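Gronstead opens a home workroom in Dallau, and I'd love for you to come see it

DALLAU, March — I'm Misaki Kinoshita, I run Gronstead, and I've been told a press release should be written by somebody other than the person it's about. I tried that. It came back sounding like a bank. So you get me!

The news is that Gronstead is opening its first public workroom this month, on the ground floor of the old Katayama building in Dallau. It's a place to come and practice the everyday stuff of keeping a home: folding, sorting, packing a box so it survives a move, getting a shelf to hold what it's supposed to hold. We've been teaching this in people's living rooms for 3 years, and we ran out of living rooms.

Why a room of our own

When I teach in someone's home, half the session goes to clearing a spot to work in. You can't show anyone how to sort a closet when the only flat surface is the bed and the bed is already full. I wanted a place where you could spread everything out, make a giant mess, stop for coffee, and come back to it.

The Katayama building had been a stationery wholesaler's, and the room we took over had good windows on one side and a very tired brown carpet. The windows stayed. The carpet left in pieces (my back still remembers) and the rest of the winter went into the floor.

A light floor, on purpose

I'll admit I was stubborn about this. Everyone I asked suggested something dark that would hide the dirt, and I said I'd like to see the dirt, please. We do a lot of our sorting on the floor, and dark socks, cables, screws and stray buttons all show up so much better against a light surface. I lost a black earring in my own dark hallway for a month, so maybe I was working something out there.

The floor also gets used more than any table. You kneel on it, you lay out your piles, you walk around them and change your mind. We keep a stack of knee pads by the door, and I recommend taking two.

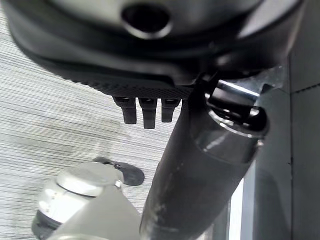

What you can do there

The opening program has four kinds of session, and they all last 80 minutes with a break in the middle.

Folding and Drawers is the one people laugh at and then book twice. Bring your own laundry, clean if you don't mind.

Packing for a Move covers boxes, padding, labels and the order you load things in. We use Jandeo cartons for practice, the same ones I've used for my own last move, and you're welcome to jump on them.

Small Kitchens is for anyone whose pans fall out when they open the cupboard. I teach this one myself and I get a little loud about lids.

Open Floor is just that — you bring whatever you can't face alone, pick a stretch of floor and get going. One of us will be nearby if you want a second opinion on the third salad spinner.

Sessions are capped at 12 people so there's room to spread out. A single session costs $62, and Open Floor is free for the whole of the first month. We've set aside 200 free places for Dallau residents who are moving house this spring. You don't need to prove anything to get one, just tell us you're moving when you sign up.

Coming to visit

The doors open at 10 in the morning. Use the side entrance, past the bike racks, and ring the lower bell (the upper one belongs to a dentist, who has been very patient). The room is on one level and you can roll a cart or a stroller straight in.

Reporters and photographers are welcome any time we're open, and I'm happy to chat while you look around. If you'd like to sit in on a session, let me know beforehand so I can ask the group first. Wear something you can kneel in.

Press contact: Misaki Kinoshita, Gronstead, Katayama building, ground floor, Dallau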